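Rigoberto Escobar has been town clerk of Clerine for most of his working life, and he would like it known that the population sign is wrong. "It says 3000," he says, steering me past it. "It has said 3000 since I was in school. People have been born. I was at some of the parties."

Clerine sits where the Wysocka River bends east, 40 miles upstream from Cletholm, the county seat and, in Escobar's telling, the source of most local trouble. The two towns have argued over the river landing for 90 years. Cletholm got the courthouse and the bank. Clerine got the grain dock and the floods.

"We were supposed to be the seat," he says. "There was a vote. We lost by 182, and I can name you families who are still sore about it."

The ferry is how most visitors arrive, and in November, when the water drops, it sometimes stops short of the ramp. Passengers walk the last stretch on planks. Escobar considers this part of the town's charm – he owns good boots.

I ask what people do for a living. The grain dock, he says, then the school, then the Zovham cannery, which packs peaches in summer and in winter packs whatever it can get. Young people leave for Cletholm and come back with opinions about parking.

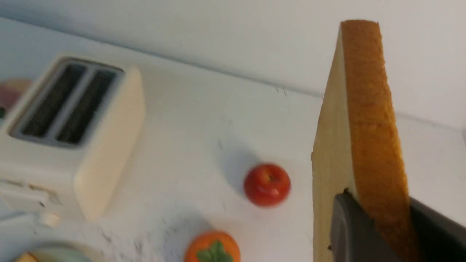
Main Street runs four blocks and ends at the water, and Escobar has a plan for every one of them. He wants trees. He wants a bench that faces the river, the present one having faced the feed store since it was installed. Asked whether the town can pay for any of it, he gets cheerful. "Our budget is like a toy toaster," he says. "Two nice long slots, and don't expect breakfast."

He is up for reappointment in the spring. The sign, he says, will be dealt with after that.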